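Skip to content

Search Follov Notes Type and press enter

The Long Road to a Folded Shirt

Adalberto Camargo answers the door holding a sock. He has been building a laundry-folding machine in his spare room since last September, and he would like it understood that the sock is part of the work.

"I was told to start with something easy," he says. "Towels. Everyone starts with towels. I don't own enough towels to stay interested."

The machine is called Matei. At present it's a secondhand arm clamped to a desk, a power supply with a fan that sounds offended, and a laptop balanced on a shoebox. The arm can pick up a T-shirt, hold it in the air and think about it. Folding comes later, possibly much later.

What it learns from is people. Camargo's approach, borrowed from a forum he has stopped arguing with, is to have a person do the chore holding a gripper by hand, with cameras in it, and let the software study the result. No arm is needed for that part, so it can be done wherever the laundry is. In most homes, he points out, that's the bed.

"You'd think using it would feel like using your own fingers," he says. "It feels like eating soup with barbecue tongs. After 60 shirts you get quite good. Then you try to pick up a coffee cup with it and your family starts talking about you."

The fingers are the part he will discuss without being asked. He went through four designs. The first pair was too smooth and let go of everything, the second held on to everything, and the third he describes only as "a regional tragedy." The slots in the present version let the tips give a little when they close – thin cotton needs that, he says, and denim doesn't care.
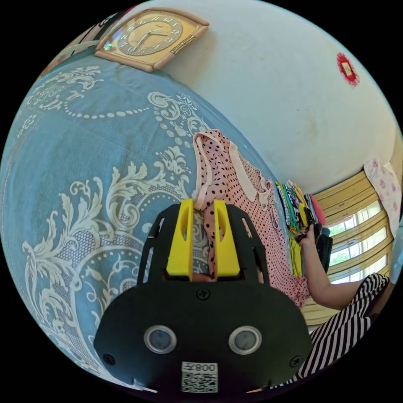
Bresetti, who lent him the printer and has followed the build from the start, thinks he has the order of things backward. The fingers are fine, goes the argument, and have been fine for months; what's missing is dull, repeated practice on ugly laundry, the inside-out kind, with one sleeve swallowed.

Camargo concedes about half of this. "The first batch was all my own shirts, ironed. I'd trained a robot to fold for a man who doesn't exist."

The best run so far came to 58 shirts picked up without a drop, though two of them were the same shirt. How many were folded? He looks at the sock.

"Define folded," he says.

He has spare parts for one more rebuild and plans to use them on the wrist.

We use cookies to remember your preferences. Accept Manage settings

Related
A Trudton lathe comes back from the dead
Shared workshop etiquette, part 2
Why my garage door opens at night
Wiring a power supply you found in a drawer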